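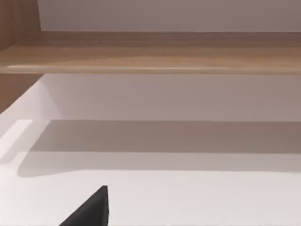
Shelf compartment set: planning notes and data card

Maintained by Atieno Kaijage, Sinari project. Last revised August 2026.

Purpose

The set covers simulated reaches into a compartment under a wooden shelf. We put it together to decide what to buy for the Costholm bench before the equipment budget closes. It can be used for training, but most of the choices in it were made with purchasing in mind, and anyone training on it should read the limits section first.

Contents

91 episodes, all rendered. Each has the gripper view, joint positions, gripper opening and a contact flag. Episodes are grouped in 4 folders by shelf height. 14 episodes are marked "hold" in the index and were left out of the budget figures, as the shelf height in their settings file doesn't match the folder they sit in. They will be moved or dropped in the next revision.

The gripper view is close and low. The shelf plank runs across the upper part and a dark finger comes in from the bottom, over a plain white surface with the shadow band on it. The compartment in the picture at the top is empty apart from the finger.

What we need to decide

Arm reach. The short arm is cheaper and fits the bench we have. The long arm needs a new base plate and a wider guard. Run the episodes with both arm models before asking for a quote.

Finger shape. Tapered fingers are the default in the set. Flat pads are a separate order and have a longer lead time from Åberg, so they should go on the first purchase request if we want them at all.

Lighting. Under the plank the white surface goes gray. Put a light bar on the list as its own line. Last year it was folded into "fixtures" and got cut with the rest of them.

Shelving. Buy one unit locally and measure it. Do not order a second until the model has been updated to match.

Budget lines

Arm and controller: capital request
Fingers, one spare pair: consumables
Light bar and mount: capital request, separate line
Shelving unit: site budget, Costholm
Base plate: only if the long arm is chosen
Contingency: 20 percent of the capital lines

Fiifi Nartey holds the quotes. Kisesthorpe pays for its own shelving and is not included above.

Limits

No clutter and no loose objects in any episode. Surfaces are cleaner than anything we will have on the bench. Friction values were left at the simulator defaults. Do not use the contact flag to estimate finger wear or to set the number of spares.

Open items

Confirm bench depth at Costholm.
Get the base plate price in writing.
Decide on flat pads before the December order.
Re-run the lowest shelf height with the long arm.

Corrections go to Atieno. Please give the episode number.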